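Nelitz Jamard 2 Teaching Set
Two-arm kit for teaching tasks by hand or by remote control

Overview | What is in the set | Teaching | Working place | Care | Ordering

The Jamard 2 is a complete set for people who want to show a robot a task and keep what was shown. You move the arms, the set writes down the movement together with the camera pictures, and afterwards you have a recording which can be played again, corrected, or given to your own training software. We make it for university laboratories, technical schools and small workshops.

The set is delivered with two working arms, two leader arms and the cameras. The leader arms are of the same proportions as the working arms, only lighter and without strong motors. When your hand bends the leader at the elbow, the working arm bends at the elbow also. Most people understand this after a few minutes and then stop looking at their hands.

What is in the set

Two working arms with gripper
Two leader arms with finger handle
One fixed camera with table clamp
Two wrist cameras, mounted and adjusted before shipping
Control box Jadoon with power supply
Emergency stop button with its own cable
Tape in two colors for marking positions
License for the Ivo recording program, for one computer

The computer is not included. Please see the requirements at the Ivo page before you order, especially if your computer is older and has few USB connections.

Two ways of teaching

By remote control. You sit or stand with the leader arms in front of you and the working arms do the same movement at the table. Your hands are never in the camera pictures, so the recording contains only what the robot itself will see later. For tasks which need both arms together we recommend this way.

By hand. Press the gray button on the forearm and the arm becomes light. It carries its own weight and you push it where you want. This is good for short movements, for teaching a single position, or for correcting one part of a recording which was otherwise fine. Your hands will be in the picture, and Ivo marks such parts so that you can leave them out when exporting.

You can change between the two ways inside one recording. The arm holds its position during the change.

A first task

We advise to begin with cups. They are light, they are cheap, and when one is crushed you take another. Put them at the back of the table, where both arms can reach over the edge, and teach the same movement many times with small differences in the start position. Our own table is prepared like this for the first lessons, with strips of tape to find the positions again.
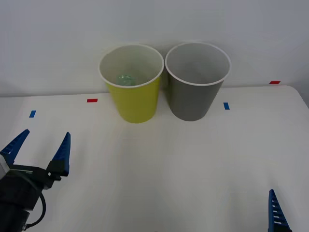 The number of repetitions depends on the task. Kausar Hashmi, who is responsible for the application tests at Nelitz, recorded 260 repetitions for her first cup task and says she would now start with fewer and look at them earlier. A recording where the operator hesitates for a long time above the cup is often worse than no recording. Ivo shows all repetitions as thin lines over each other, and the slow ones are easy to find there and to remove.

Please do not try to be perfect. If you miss the object and then correct yourself calmly, keep this repetition. The robot will also miss sometimes, and it has to know what comes after.

When the cups go well, continue with something that lies down. A bottle on its side asks more from the operator, as it can roll, and the fingers must come to it from a suitable direction. In the wrist camera you can judge the distance between the finger tip and the object much better than from the fixed camera, and we suggest to put this view large on the screen during such tasks. 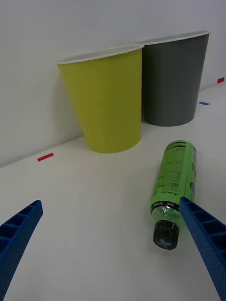 Wrist camera view: open fingers at a bottle lying on the table, paper cups behind.

The gripper

The fingers are blue plastic with a row of small pockets along the face. They give way a little when they meet the object, and this makes the teaching more forgiving for soft or round things. On the leader side you close the gripper with thumb and first finger. How far you close is recorded continuously, and you can also teach a half-closed grip.

Fingers are changed with two screws. After changing, run the short finger calibration in Ivo (menu Tools, then Gripper). If you forget it, the gripper will usually work, but it may close too early.

Technical data

Number of working arms: 2
Reach of each arm: 637 mm
Recommended table width: 800 mm or more
Teaching: leader arms, hand guiding, or mixed
Views recorded: fixed camera and both wrist cameras
Export: open file format, described in the manual
Arm mounting: clamps or through holes

The working place

A plain table before a plain wall is the easiest place to start. Shiny tables give reflections, and the wrist cameras in particular do not like them. Use even light from above or from two sides. If there is a window, close the curtain, or record at different hours so that the robot learns both.

Clamp the arms at the front edge and leave the middle of the table free. Before each session check that the fixed camera was not touched. Ivo can lay the last picture of the previous session over the live picture, and in this manner you see at once if something was moved.

The tape should be stuck flat and should stay where it is for the whole series. If you take it off in the middle, the second half of your recordings will look different from the first half.

Safety

Keep your head and the heads of visitors outside the reach of the working arms. The emergency stop must be placed where the operator can touch it without leaving the leader arms. With remote control it is easy to forget that the arms at the table are moving for real, especially if you look only at the screen. The first sessions should be made at the slow setting.

The set is intended for teaching and research. It is not approved for working beside persons in production.

Care

Wipe the fingers with a damp cloth. Do not use alcohol on the wrist camera lens cover, it becomes cloudy. The cable at the gripper should hang in a loose loop, and if it pulls tight in some position please move the cable clip a little down the arm.

Ordering and questions

The Jamard 2 is built after order. The next series leaves our workshop in September. Spare fingers, clamps and additional leader arms can be ordered separately and are usually on the shelf.

You can also visit us and try the teaching yourself. Every Tuesday we keep one table free for this. Bring your own objects if you can, small enough for one hand, and write to us before what they are so that suitable fingers are mounted.

Questions about recording and export go to the Ivo support form. For everything about arms and spare parts, please use the contact form at the bottom of this page and write the serial number from the underside of the Jadoon box.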